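Repair evenings are back at Thomas Hall this October

I'm so pleased to tell you that Flatis, our little mend-it-together club, is starting up again after the summer – and this time we've got a proper home in Thomas Hall, just behind the Jodier bakery. Last year you brought us 595 broken things (toasters, mostly!) and we got nearly 400 of them going again.
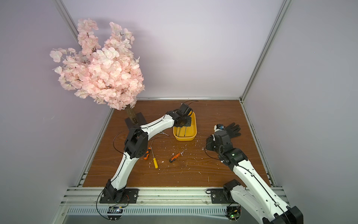 One regular told us she'd been saving up three wobbly chairs since July and wanted to know if she could bring them all at once. Yes, please do!

Trasport has given us £3,000 towards parts, so most small fixes will be free. Doors open at 6pm and tea is 50p a cup. If it plugs in, bring the lead as well – we can't test it without one.

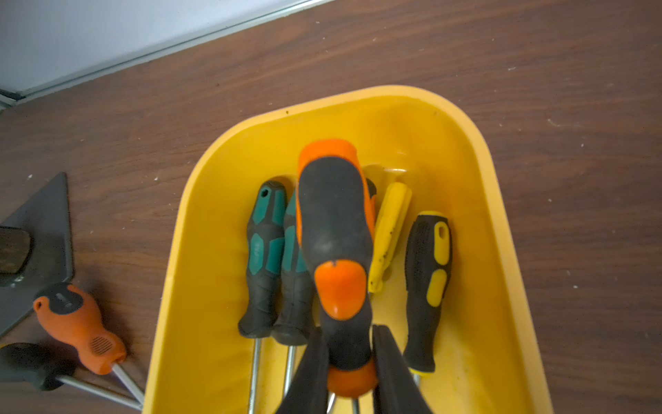 Five screwdrivers in a yellow tray.

To book a slot, ring the hall office or just pop your name on the sheet in the porch.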